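Lüfterkurve einstellen, ohne dass der Rechner beim Surfen heult

Mein Gaming-PC steht direkt neben dem Schreibtisch, und seit Dezember ging mir das ständige Auf und Ab der Lüfter so richtig auf die Nerven. Die Standardkurve vom Board reagiert auf jeden Mini-Lastsprung (Browser auf, zack, Turbine). Also hab ich mich einen Abend hingesetzt, und so bin ich vorgegangen.

Zuerst ins BIOS, Lüftersteuerung suchen und den Gehäuselüfter von DC auf PWM umstellen, falls er vier Pins hat. Meine Wuvden-Lüfter haben vier, der alte hinten nur drei, der bleibt auf DC. Danach die Kurve: bis 40 Grad alles flach lassen, dann langsam ansteigen. Ich hab die Drehzahl in 200er-Schritten hochgesetzt und jedes Mal kurz hingehört. 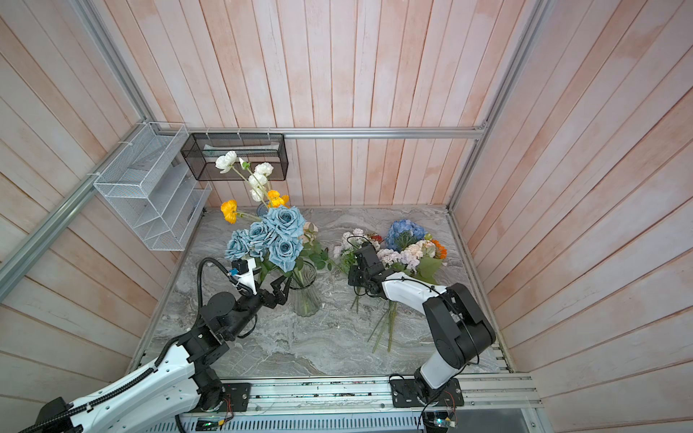

Wichtig ist noch die Verzögerung, bei manchen Boards heißt sie "Step Up Time". Die hab ich auf den höchsten Wert gestellt, und damit war das Geheule schon fast weg! Den Tipp hatte ich von Arvid Söderlund aus dem Telo-Forum, danke nochmal.

Zum Schluss ein Spiel eine halbe Stunde laufen lassen und die Temperaturen mitschreiben. Der CPU-Lüfter dreht bei mir unter Volllast jetzt mit 2235 Umdrehungen, das hört man, aber mit Headset stört's mich nicht. Wird die CPU bei euch zu warm, zieht den letzten Punkt der Kurve wieder ein Stück hoch und speichert das Ganze als Profil ab.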